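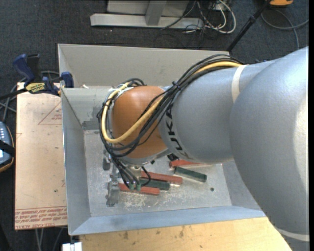

How to Clean and Season a Secondhand Carbon Steel Wok

A used wok is usually a better buy than a new one. The steel was often thicker twenty years ago, and the worst you are likely to find is surface rust and a layer of old burned oil. Both come off in an afternoon. The wok used for these instructions is a 14-inch Gredell with a flat bottom and a wood handle, bought at a yard sale in Nultport for 6 dollars.

What you need

Steel wool, medium and fine
Dish soap
White vinegar
Baking soda
A neutral oil (grapeseed, canola or sunflower)
Old cotton rags or paper towels
A gas burner, or an oven if you have an electric stove
A screwdriver, if the handle comes off

Check it before you start

Set the wok on a flat counter and press on the rim. A small wobble doesn't matter on gas but will be a nuisance on a glass cooktop. Hold it up to a window and look for pinholes. Rust that wipes off orange is fine. Rust that flakes away and leaves deep pits is more work than the wok is worth. If the inside is a dark gray that doesn't take a magnet, you have anodized aluminum, and none of this applies.

Take the handle off if you can. Most wood handles are held by one screw at the end or a small pin near the socket. If it won't budge, wrap it in a wet rag and then in foil before heating, and stay on the stovetop. Don't put a wood handle in the oven.

Strip the old coating

Fill the wok with water to an inch below the rim, add half a cup of baking soda, and boil it for twenty minutes. Pour it out, let the wok cool, and scrub with medium steel wool and dish soap. The sticky brown layer on the outside takes the longest. Guoqing Shao, who runs the repair table at the Skastby kitchen store, leaves the outside alone unless it smells, and I have come around to doing the same.

For rust, mix equal parts vinegar and water and soak for thirty minutes. Check it at fifteen. Vinegar left too long will etch the metal and leave it dull and rough. Rinse, scrub with fine steel wool, and rinse again.

Dry the wok right away over low heat. Bare steel can rust again while you're looking for a towel.

Blue the metal

Open a window and turn the fan on high. Put the empty wok on the biggest burner at full heat. The steel will go from silver to straw yellow, then brown, then blue. Tilt the wok as each patch changes so the flame reaches the sides. It took me 25 minutes to get up to the rim. Let it cool for ten minutes before going on.

Season it

1. Put a teaspoon of oil in the warm wok and wipe it over the whole inside.
2. Wipe it again with a clean rag until the surface looks almost dry. Too much oil is the usual cause of a sticky wok.
3. Heat on medium-high until it stops smoking.
4. Cool for a few minutes and repeat twice more.

If you are using the oven, set it to 450 degrees, place the wok upside down with foil on the rack below, and bake for an hour per coat.

Qianru Cai finishes hers by frying a bunch of scallions and a few slices of ginger in two tablespoons of oil, pushing them up the sides until they go black. Throw them out afterward. It helps with any metal smell that's left.

Care after that

Rinse with hot water and a soft brush while the wok is still warm. A drop of soap won't hurt it. Dry it on the burner and wipe on a little oil if it's going back in the cupboard for a while. Keep tomatoes, vinegar sauces and long simmers out of it for the first month. If a patch goes bare, scrub that patch and give it one more coat.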